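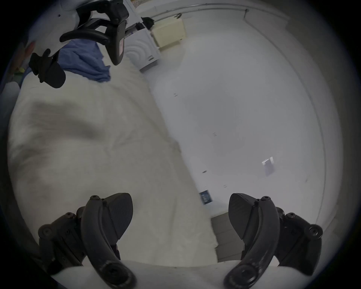 Two grippers, one blue cloth, one unmade bed

Can a robot do my laundry yet or not?
Posted by Colm Hennessy, 1/28/24

Every January I tell myself I'll get on top of the washing, and every January the pile wins. I keep seeing clips of machines folding shirts and my brother-in-law swears you'll be able to buy one soon. Is there anything a regular person can get that picks clothes up off the bed, runs them through and puts them away? I'm in a small unit in Rutham so it can't be the size of a fridge. Colour me hopeful!

Diarmuid McGrath
Short version, no, not for the whole job. I do maintenance at Varkum and we trialled an arm for sorting shop rags last year. It got through 1,012 rags before we packed it in, and 74 of those had to be pulled apart by hand when it grabbed two at once. Cloth is miserable stuff for a machine. A box is the same shape every time you look at it, but a towel dropped on a doona could be any shape at all, and the doona's cloth too, so good luck finding where one stops and the other starts. Two hands help heaps (try folding a fitted sheet with one, ha). Robot vac and mop, yes, get one, I love mine. Just pick the little bits up off the floor first or it'll chew on them for an hour.

costello_kev
get a dryer with a moisture sensor, best money i ever spent. doesnt fold but neither do i

Anow
Agree with Diarmuid on the vac. My neighbour's favourite trick is a drop-off laundry, 9 bucks a bag, comes back folded. Not a robot, sorry!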